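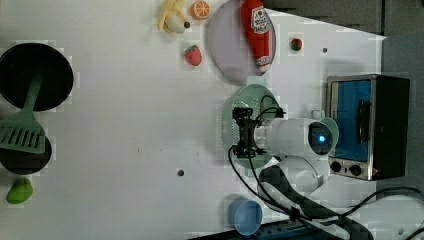
Stop buying pans in sets

Every December the same thing. The Pinine catalog comes through the door and there it is on page 2, the big set, boxed up with a ribbon on it. And somebody in my family asks if I want it. No. Thank you, but no.

I cooked in a rented kitchen in Timthorpe for years with one black frying pan and a slotted spatula. Eggs, onions, pancakes, fish. Fine. Then we moved to Bresley, bigger cupboards, and I caught the disease. Over 20 pieces at one point. Lids that fit nothing. A tiny saucepan for melting butter — who melts that much butter on its own?

The trouble with a set is somebody else decided what you eat. You pay for the stockpot to get the skillet. You pay for the steamer too, and the steamer goes behind the stockpot and stays there till you move house.

And the price. The set I looked at was $120, marked down, supposedly. Buy the one pan you need. Use it till April. If by then you've wanted something bigger more than a couple times, go get the bigger one. Secondhand even, the thrift store on Olvera has shelves of them, mostly out of broken up sets, wich tells you something.

Same goes for kids' stuff by the way. Play kitchens with a hundred plastic foods in a tub. They want the banana and a pan. The rest ends up under the couch.

Anyway. Wedding lists next, I have opinions on those to.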